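November 9, 2019

My feet are killing me, but I want to get this down before I forget half of it. We finally went to the open day at Jirnthorpe! I had been nagging Efe about it since April, when the first flyer went up at the library, and of course he was the one who ended up not wanting to leave.

Parking was a mess. They had room for 80 cars, tops, and it looked like the whole county had turned out. We left ours by the feed store and walked, which was fine until the wind picked up. Then coffee in the lobby (weak, free, I had two) and a man at a folding desk giving out paper badges. Mine says SALAMATU ETIM in green marker with the last M squashed up against the edge. I'm keeping it.

The first hall was mostly Avari, the packing line, and it was so loud I gave up trying to hear the guide. Little boxes flying by, kids with their hands over their ears. The sign claimed 1,000 boxes an hour and I believe it. But the part I'd come for was upstairs, the lab robots in the Ogbonna room, and oh, it was so quiet up there after all that. Just black cloth on the table, a pale green wall, and the pipette hanging off its blue bar with the gripper wide open down below.
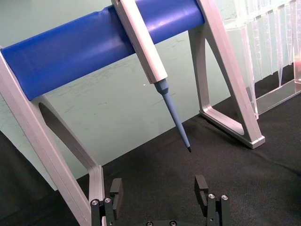

Efe said he'd expected something faster, and that if he had 200 of those little tubes to get through before lunch he'd want a person on the job. I told him he has never gotten through 200 of anything before lunch. He laughed, but he stuck to his guns, and we went back and forth on it in whispers until a woman in front of us turned around and gave us the look.

I don't care about fast, I guess. I spent two summers washing glassware in college and I broke so much of it. What got me was how thin a glass tube is and how those big black fingers are all plates and screws - you'd think they'd crush it like a potato chip. I could have stood there all afternoon with the beaker of water on one side and the tube rack on the other, two arms facing each other over the table like people at a chess board.

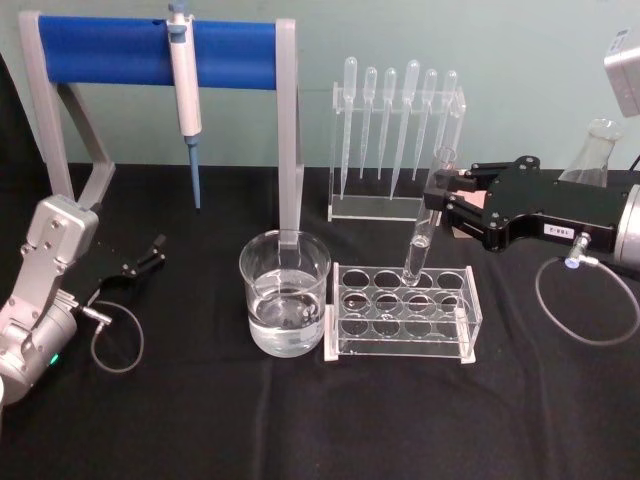
I asked the young guy from the Jatari project how they set how hard it squeezes, and he got so excited he dropped his pen. Something about starting too gentle and working up. I followed maybe half, but he was lovely about it and drew me a little graph on the back of my program, and now I can't read his writing.

We missed the 2 o'clock talk completely. Efe bought a keychain. Soup for supper, out of a can, and I still have to call Mom back about the weekend.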